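Cords on the Workbench: Which Tips Are Worth Your Time
Andport Home & Bench
Posted August 18, 2019
Filed under: Workshop, Tidying
261 comments

Every few months another list of cord hacks goes around, and most of it is written by people who seem to own one lamp. Bread bag tags, toilet paper tubes, binder clips on the desk edge. I have tried most of them on a bench that gets used, and I'd throw out more than half.

What follows is what I kept and what I didn't. Your bench may be different. If a thing works for you, keep doing it and ignore me.

Start by unplugging

The usual advice is to buy organizers first. Don't. Unplug everything, pull it all out onto the floor, and plug back in only what you use this month. I did this last November and ended up with a shoebox of chargers for things I no longer have. Any organizer I'd bought would have been neatly holding junk.

While the cords are out, run each one through a dry rag and bend it gently along its length. Cracked jacket, loose plug, a flat spot where a chair leg has been sitting on it: replace it. Tape is a popular tip for this. I wouldn't.

From above or along the table?

Most lists tell you to send every cord down the back of the bench. Fine if your bench stands against a wall and you never move it. Mine stands out in the room, and the back is where I drop things.

Bringing cords down from above gets them off the work, and I'd pick it for anything that swings or gets moved a lot. The catch is weight. A thick cord pulls on whatever it's plugged into, so support it before it reaches the plug and leave a soft curve at the bottom. If the last few inches are straight and tight, you need more slack.

Cords that have to cross the tabletop are another matter. People say to pull them tight so they look neat. A tight cord lifts off the surface and catches your sleeve. Let it lie in a loose curve toward the back, well behind where your hands go.

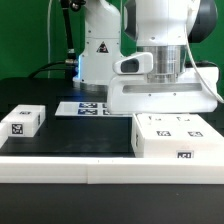

Black tabletop with one thick cable coming down from above and another in a low curve across the table.

About those dark tabletops

A black top is supposed to hide stains. It does hide some. It also shows sawdust, lint, dried glue and every pale crumb, and it does a fine job of hiding black cords, which I count against it. If you have a dark bench and a black cord has to cross it, wrap a bit of light tape every foot or so. Ugly, and I can find the thing.

For cleaning, the internet loves vinegar. I can't see that it beats a damp cloth and a drop of dish soap, followed by a dry cloth right away. Streaks on a black surface mostly come from too much soap and from letting it air dry. Try any cleaner on a corner first, whatever the bottle promises.

Clips, sleeves and ties

Stick-on clips. I bought the Kovura pack of 20 and put them all up along the underside of the bench. By the end of the first summer 4 were on the floor. That's better than I expected, to be fair, but I had wiped the wood with alcohol first and waited overnight before hanging anything. The package said an hour. For heavy cords use a clip with a screw hole.

Fabric sleeves. They look great in photos. Then you want to take out one cord and you have to undo the entire thing. I use a short one where the cords drop to the floor and nowhere else.

Zip ties. Cheap and strong, and people pull them far too tight. You should be able to slide the tie along the bundle with a finger. Trim the tail flush or it will scratch you every time you reach under there.

Hook-and-loop ties. The one thing on every list that I agree with. Buy the roll and cut your own. The Prarari roll I have is not very sticky anymore after a few washes of sawdust, so I wouldn't pay extra for a name.

Bread tags as labels. They fall off. Masking tape folded over into a flag, written on with a pen, is still readable a year later. Label both ends.

Color coding

Skeptical here too. A white cord for this and a black cord for that sounds clever until you need a longer one and the store only has white. I gave up and went back to the tape flags.

Power strips

Screw the strip to the underside or the leg of the bench so it stays put when you pull a plug. Leave room for the bulky adapters at the ends. Don't plug one strip into another, and don't coil up the extra length of a cord that feeds something that heats. If the plug feels warm to your hand, stop using it and find out why.

How long it takes

The lists say ten minutes. The whole bench took me 102 minutes with the door closed, and that doesn't include the trip to Osman Hardware for screws I was sure I had. A quick pass once a month is much shorter. Pull out whatever crept back in, shake the dust off, re-tie what came loose.

Next up: pegboard, and whether you need as much of it as they want to sell you.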